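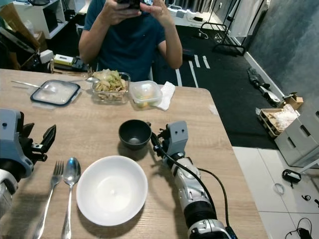

*A phone at the table, the habit our conversation began with.*

**The hour that became twenty minutes**

By Jarmila Procházka

Llinos Vaughan has kept a diary of her lunches since she left school. It has now 2458 entries, with large gaps in it, for which she apologised to me before I had even opened my notebook. From this diary grew her small book about how people eat at work, and the book was the reason for my visit to Villotano in July.

I asked first what she writes down. "What I ate, who sat near me, and when I got up again," she said. "In the early years I wrote also what it cost. I stopped, as it made me sad."

Her first job was in the office of a paper merchant called Parry. There the lunch was a full hour. The door was locked, the telephone rang and it was left to ring. People went home if they lived close, and the others sat in a back room with a gas ring and argued about football. "I was nineteen and I found it terribly long," she told me. "I used to walk twice round the market only to make it pass. Now I would pay for such an hour."

The change, in her opinion, did not come with any rule. At her next employer, Ostarico, the contract still promised the hour. But one colleague began to eat at his desk during a busy spring, then 3 others did, and by autumn it looked strange to get up. She found the exact page in her diary for me. It says: "Soup. Alone. Arwel ate a roll over the keyboard."

Arwel is Arwel Craddock, her former colleague and today a good friend. I rang him later the same afternoon and he did not deny the roll. "I wanted to leave earlier, to fetch my daughter," he said. "And for two months I did leave earlier. After that I was eating at the desk and leaving at the same time as before."

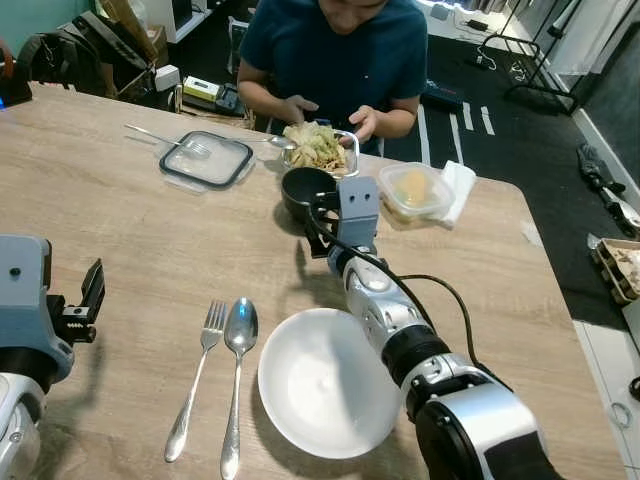 *Lunch from home: shredded cabbage or salad in a glass container, its lid laid beside it.*

I wanted to know if food brought from home has changed the matter. Ms Vaughan thinks it has, and she is not sure that it is a bad thing. In the old days her colleagues were ashamed of their boxes and opened them under the table. Today they ask each other for the recipe. "What I miss is the walk," she said. "When you had to go out and buy something, you saw the weather. You met the people from the other firms. With a box you have no excuse to leave the building."

On telephones she is milder than I expected. Many reviewers took her chapter about them for a complaint, and she was a little hurt by this. Before the telephone there was the newspaper, she reminded me, and a man behind an open newspaper was also not very good company. "My father read at every meal. We knew him mostly by his fingers."

Does she have a rule for herself? She thought about it for quite a long time – the coffee came and she was still thinking. Then she said that she tries to sit down with another person 2 times in the week, and on the remaining days she lets herself be as unsociable as she likes. It should be a real meal, with a fork. A biscuit in the corridor does not count, although Rochelle Pirihi, who edited the book, wanted it to count and they had a long exchange of letters about it.

I asked whether the diary will go on. She showed me the new notebook, a thick one, with my own name already on the first page, spelt correctly with the long a. Under it she had written "pea soup", and under that the time, ten past one. We got up at half past two.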